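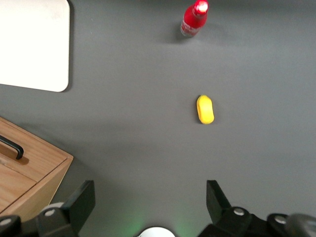

4. Using the Wooden Box and Storing Small Cartons

This section covers the wooden box supplied with the Pluner tabletop set: where to put it, how to open and close it, what to keep in it, and how to look after the wood. Read Section 3 first if the table has not been leveled.

The box has a light wood finish and a black bar handle on the lid. The handle is for the lid only. It is not a carrying handle.

4.1 Placing the box

1. Wipe the tabletop with a dry cloth. Grit under the box will scratch a matte surface, and the scratches show more on dark gray than on the other colors.

2. Hold the box with both hands, low on the sides, and lower it straight down. Do not slide it into position.

3. Turn the box until you can reach the handle without leaning across anything else on the table. It does not have to sit square to the table edge. Many people find a slight angle easier on the wrist.

4. Leave a clear space beside the box for whatever you are about to put in or take out. The width of a hand is enough for small cartons.

5. Check that the box does not rock. If it does, lift it and look for something caught underneath before you adjust the table feet.

Caution: Never lift a loaded box by the bar handle. The screws are sized for the weight of the lid and will pull out of the wood.

4.2 Opening and closing

1. Rest one hand on the body of the box.

2. Take hold of the bar with the other hand and pull steadily. A new box can be stiff for the first few days. Do not pry at the seam with a knife or screwdriver; it crushes the edge and the lid will never close cleanly again.

3. Keep the opening clear while you work. Put the items down on the table first and then load them one at a time.

4. To close, guide the lid back by the bar and press lightly. If it stops short, open it again and look for a carton flap standing up inside.

Note: In damp weather the wood swells a little and the lid may drag. This usually settles when the room dries out. Do not sand the edges during the first three months. If the lid still drags after that, contact the Pluner service desk and ask for Muthoni Rotich or Unathi Ngubane.

4.3 Sorting cartons before you store them

Sort on the table, with the box closed. Sorting over an open box is how small cartons end up underneath larger ones.

1. Stand each carton upright on the table if it will stand. Tall, narrow cartons take up much less room this way, and you can compare their heights at a glance.

2. Check the end flaps. A flap that has lifted or gone uneven should be pressed flat. If it will not stay down, use a short strip of paper tape. Plastic tape tears the printing when you remove it.

3. Find the side with the small print and the barcode. Decide now which way it will face in the box and keep to that for every carton. Facing it toward the wall of the box leaves the front free for your own label.

4. Look for a plain area on the front where you can write. A red plaid carton with a large white panel near the top is ideal: the pattern can be picked out quickly among other cartons, and the panel has room for a word or two in pencil. 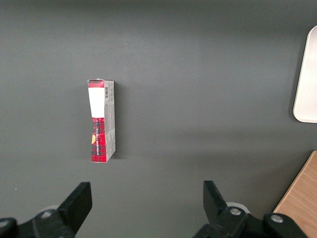

Write near the top of the panel so the words can still be read when the carton is standing among others. Pencil or a fine felt pen works on most coated card. Ballpoint tends to skip, and pressing harder dents the carton. If the front is printed all over, use a small removable label and put it as close to the upper end as you can.

5. Set aside any carton that has been crushed or has a torn bottom. Move the contents to another container and copy over anything you need from the side panel before you throw the old one out.

6. Group the rest by how often you use them. The ones you use least go in first.

4.4 Loading the box

1. Open the box as described in 4.2.

2. Put the tallest carton in first and close the lid gently to check the clearance. If the lid touches, lay that carton on its side.

3. Add the others, keeping the written panels facing you. Cartons should stand without leaning but still lift out with two fingers.

4. Stop before the box is tight. Up to nine small cartons is a sensible load, depending on their size.

5. Close the lid and check that the seam looks even from one side to the other.

Caution: Do not store open liquids, candles, or anything that is still warm in the box. The inside is unsealed wood and will stain.

4.5 Care

Dust the box with a soft dry cloth, following the grain. Corners and beveled edges collect dust first. For marks, use a cloth that has been dampened and wrung out well, then dry the spot right away. Do not use spray polish near the handle, where it leaves a film on the black finish.

Check the handle screws every May, or any time the bar feels loose. Tighten by hand only.

Keep the box out of direct sun. Honey-colored wood darkens with light, and a box left half in shade will show a line.

4.6 Replacement parts

Handle with screws: order as part 91.
Paper label sheets: available from the accessories page.
Lids are fitted to each box and are not sold separately. Return the whole box to Flurina Wyss in the workshop, emptied and wrapped, with a note saying what is wrong with it.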